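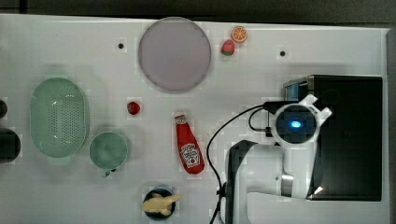 The case for a flat surface in children's play cooking

Most play kitchens sold for home and preschool use are upright units: a molded or painted cabinet with a sink, a burner panel, a door and a few hooks. My view, after several years of specifying play equipment for early childhood rooms, is that the cabinet is the least useful part of the purchase. The money is better spent on a plain table and a small, mixed set of loose pieces.

The argument begins with access. An upright unit has one working face. Two children can stand at it, and a third waits or leaves. A table of the same footprint has four sides, and every piece on it can be seen and reached. Ainhoa Pastor ran both arrangements in the same room at the Fokport preschool, with an identical set of food and cookware, and logged how long each child stayed. The median stay at the cabinet was 2 minutes; at the table it was 15. One room is a small sample and she says so herself. The difference is still large enough to act on.

The second point is storage. Cabinets hide their contents. Pieces placed behind a door tend to remain there, and a child who cannot see the colander does not use the colander. On a table the whole inventory is visible at once, and a pale, matte top helps further by giving contrast to small items such as a strawberry or a slice of orange. Patterned tops, and in particular the printed ones with burners and cutting boards already drawn on, assign a use to each area before play has started. I would leave the top blank.

The pieces themselves deserve more attention than they usually get. Sets are sold by count, and a high count is nearly always reached with near-duplicate food. What matters more is the ratio of containers to contents. A plate, a bowl, a cup and a colander are four different relations between a vessel and what goes into it: rests on, sits in, is held by, drains through. A ketchup bottle adds pouring and squeezing. With those and a handful of fruit, a child has more operations available than with forty vegetables and one pan.
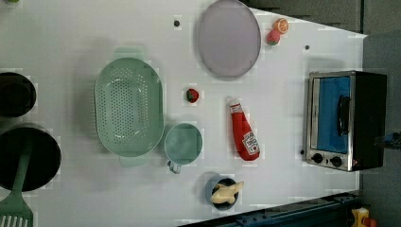
Fit is a related matter, and here I part company with colleagues who want everything to nest. A banana that projects past the rim of its bowl is not a defect in the set. It presents a problem of orientation, and children work at it. Casimiro Villanueva, whose firm Villanueva supplies several of the rooms I advise, used to match every food item to a container on the order sheet. He stopped in August at my request. The Ititz sets had been mismatched in this way for years, apparently for cost reasons, and I consider them the better product for it.

Color should be kept quiet in the cookware and strong in the food. Muted greens, lavender and dark blue are suitable for vessels; red, orange and yellow do the work of drawing the eye to the contents. The Trodby catalog does the reverse, with bright pots and dull food, and in my experience the pots are carried off and the food is left.

There are objections. A table has no back panel, so pieces go over the far edge. A raised lip of 3 millimeters stops most rolling fruit and does not obstruct wiping. Upright units also give a room a recognizable kitchen, which parents like to see on a visit. I accept that as a commercial consideration and give it no other weight. The remaining objection, that a blank table gives no cue for cooking – that children need the painted burner – does not match what I have observed. Put a plate and a bottle of ketchup in front of a four-year-old and the cue has been given.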